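Tratell Club Gripper Kit
Brenitden Robotics, schools and clubs range

Item no. 52-9. In stock, ships from Dedholm. Last few until end of January.

Two finger gripper with wrist camera mount, for after school clubs and the Lashari student challenge. Fits the Tratell arm, older arms need the adaptor plate (sold seperately).

In the box
Gripper body, fingers fitted
Spare finger pads, one pair
Camera bracket + screws
Cable, 40 cm
Task cards, set of 9

Task cards go from easy to fiddly. Start with blocks. Necklace onto a hook is card 8 and most teams get stuck there for a week or two, thin chain slides off the fingers if you grab it in the wrong place. 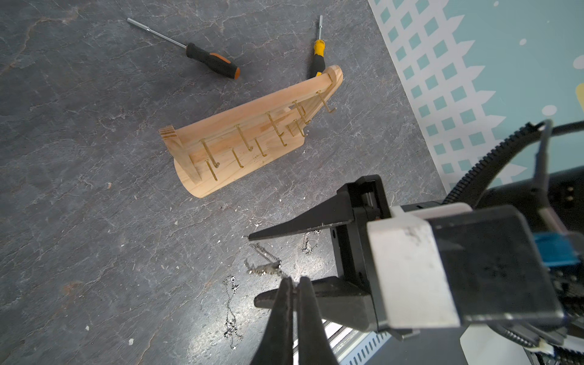

Tip from Elsa Heiskanen, who runs the Wednesday club: pick the chain up near the clasp, go slow, lift high before moving across. Her lot also do one necklace at a time until it works, then add the rest.

Keep screwdrivers to hand, the finger screws work loose with heavy use. Check before every session. Don't overtighten.

Price
77 euros per kit, VAT incl. Clubs ordering 9 or more, write to Martti Lindqvist for a quote.

Not included: arm, power supply, hook stand, jewellery. Any cheap chains will do, charity shop is fine.

Returns within 40 days, unused, in orignal box. Spare pads and cables on the parts page.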